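3.2 Gripper comparison on the bedside task

The second set of trials compared two finger designs, the Sindel and the Pirell, on the same arm and with the same controller. We chose a bedside setting because it combines a low table, a soft obstacle on one side and a wall close behind. The task was to fetch a television remote control from the area of the table. Figure 7 shows views from the head camera and the wrist cameras.

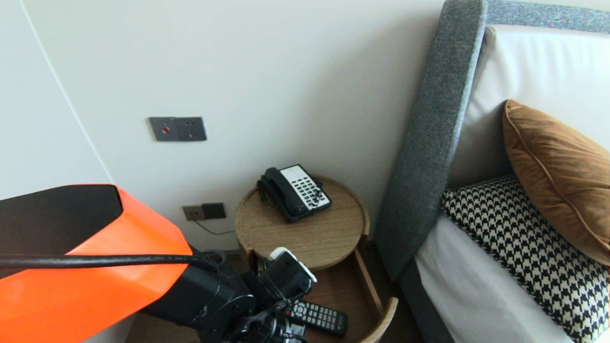
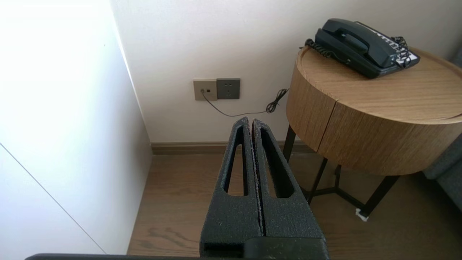
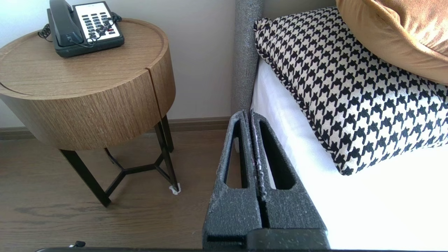
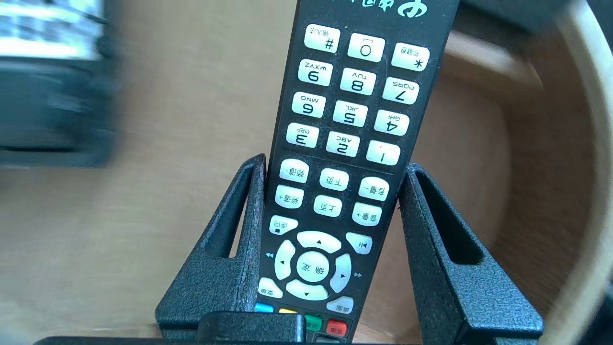 Figure 7. The bedside task. First panel: head camera, with the gripper over the open drawer. Second and third panels: wrist views of the round table and telephone. Fourth panel: wrist view with a remote control held in a holder.

3.3 Procedure and results

Each finger design was given 200 attempts, split evenly between three starting poses of the arm, with the last two attempts left to the operator's choice. An attempt was counted as a success if the remote was lifted clear and kept for 3 seconds. The fingers were changed by the same person throughout, and the wrist camera was calibrated again after each change.

The Sindel fingers did better when the remote lay at an angle to the drawer front. Their slotted sides gave a little under load, and the keys were pressed less often as a result. The Pirell fingers closed faster but tended to push the remote along before gripping it. Most of their failures were of this kind — the remote ended up against the side of the drawer, where neither finger could get behind it.

The head camera was of limited use once the wrist was low. In the first panel of Figure 7 the wrist already hides part of a second remote, and the Kostovon tracker often lost its target at this stage. We therefore handed over to the wrist camera some 7 centimetres above the drawer. The wrist view had its own weakness: the fingers take up much of the lower part of the image.

Attempts in which the arm touched the bed were stopped and repeated. These are listed separately in the log, which was kept by Ľubomír Urban, and are left out of the success rates.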